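Workshop notebook – glue trials
June, written up by Consuelo Ríos
3 comments · 4 shares

Started again on the glue question because I am tired of hearing that the Grostent is "stronger than the wood". Every glue is stronger than the wood if you read the tub. What I want to know is whether it is any better than the Cavgate we have been using for years, which costs less and which I already know how to clean off my hands.

Setup. Maple offcuts from the Illport delivery, the pale stuff, planed the same morning they were glued. I did not sand the edges. There is an argument in the shop that you should rough them up a bit first so the glue has something to hold. I have never seen that make a joint better and I have seen it make several worse, so planed edges for all of them and we can have the argument another time.

Clamps on for 60 minutes, then left flat on the rack overnight with sticks between. The Grostent sheet says 40 minutes in the clamps is plenty. Maybe it is. I am not going to give one glue less time than the other and then pretend to compare them.

Next morning, breaking. Same method as last time: joint over the gap between the two blocks, bucket on the hook, add sand slowly until it goes. I know this is crude. I also know that the chart on the Grostent leaflet has no scale up the side, so I don't feel too bad about the bucket.

Cavgate: mostly broke in the wood next to the line, one broke along the line and had a dry patch you could see from across the room. My fault, I was mean with the glue on that one.

Grostent: mostly broke in the wood next to the line. None along the line, but one sort of wandered in and out of it and I can't decide what to call that.

So on a fair reading there is nothing between them. Someone will say the dry patch counts against the Cavgate. It counts against me. If I had been mean with the Grostent it would have done the same.

Note on spread. The Grostent is thinner and runs down the edge if you stand the plank up while you look for the other clamp. Lost a fair bit on the bench that way. The Cavgate stays where you put it. This is not on anybody's leaflet but it matters more to me than the breaking load, as I have never had a panel come back with a broken joint. They come back cupped, or with a step at the seam.

Which brings me to the thing I really don't believe, the claim that you must flip every other plank so the growth rings alternate. I was taught it, and I have repeated it to people. But the panels that have cupped on us were alternated, and the ones from the bad winter that nobody bothered to alternate are still flat enough to roll a pencil on. I suspect it has much more to do with how dry the stuff is when it goes in the clamps. Ñahui keeps its timber indoors for weeks before touching it and does not alternate anything, as far as I could tell when I visited. I would like to see their rejects before I get too impressed, though.

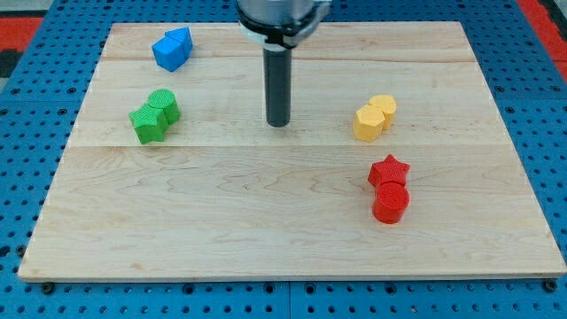

4 min read

Colour match is another one. On a pale maple panel you can get the planks very close and the seam will still show if the grain either side is doing different things. Straight streaks against swirls, you see it at once, however good the joint is. I used to blame glue for those lines. Now I think most of them are just two bits of tree that don't agree. Pick the boards for grain first and colour second, or put up with it.

Oil makes it worse, by the way. Panel number 432 in the book looked seamless bare and like a striped shirt after one coat. I keep being told that a thinned first coat cures this. Tried it on the offcut from the same panel and the stripes came up the same, only slower.

Still to do:
– repeat the Cavgate set with a proper amount of glue on all of them
– leave one pair of each in the damp corner by the back door and look again after the summer
– weigh a few planks on arrival and again before gluing, so there is at least one real number in the cupping argument
– ask Illport what they mean by "kiln dried", because the last lot felt heavy to me

Not buying more Grostent until the damp pair is done. There is half a tub left, use it up on jigs. Lid sticks, wipe the rim.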